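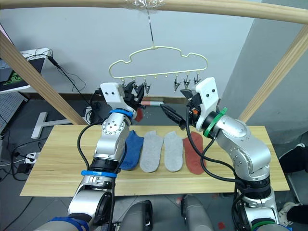
Re: [pronbridge-knit] Short-row heels and the hole at the corner

Posted to the list in June 2024

Naomi Kaijage wrote:

> I've ripped out the same heel twice and I'm about ready to go back to
> scarves. The short rows look fine while I'm working them, but as soon
> as I join up and start knitting in the round again there's a gap at
> each side you could put a finger through. I'm using the Pirnia 4-ply
> on the small Kornix circular. Do I need smaller needles just for the
> heel? And does anyone still knit socks top-down? Everyone in my
> April class was going toe-up and I felt like a dinosaur.

Oh Naomi, please don't go back to scarves! You are so close, and the gap is very fixable.

I'd leave the needles alone. Those holes come from the long strand between the last heel stitch and the first instep stitch, which gets stretched every time you turn. When you come to the end of the heel and are ready to go back around, lift that strand onto your left needle, twist it, and knit it together with the next stitch. Do the same on the other side, except there you work it together with the stitch before. It takes a few seconds and the first time I tried it I went straight off and re-did a heel I'd finished the week before, just for the pleasure of seeing it close up.

If you still get a bit of a gap after that, knit one extra round across all the stitches before you start the short rows. And give the working yarn a small tug on the second stitch after each turn (tugging on the first one does nothing much except pucker it).

As for top-down, yes yes yes, I still do it, and so does half of this list! I love a cuff you can try on early. Toe-up is great when you're scared of running out of yarn, but you can get the same peace of mind by weighing the ball when you finish the first sock. My usual pair takes more than 300 yards, so with one of the 512-yard skeins from Chege I never even think about it, and there's plenty left over for stripes. 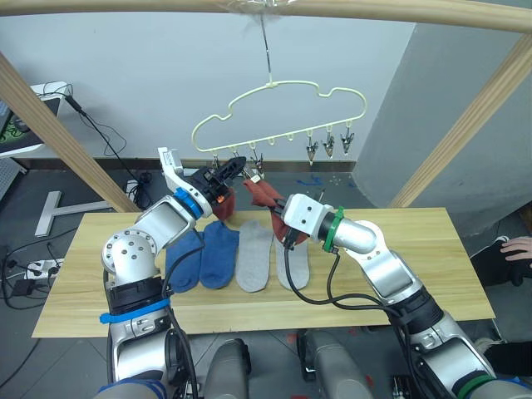
One more thing about the Pirnia: it blooms a lot in the first wash. A heel that looks a little open on the needles will often fill in by itself, so wash the sock before you decide to rip. Cool water, no wringing, roll it in a towel and leave it somewhere airy overnight. I've rescued some truly sad-looking knitting that way.

What heel are the rest of you using these days? I've been playing with a slipped-stitch band worked right under the short rows and it is so cushy. I'll type up the numbers if anyone wants them, though I've only worked it out for my own foot so far.

Happy knitting, and Naomi, tell us how the third heel goes!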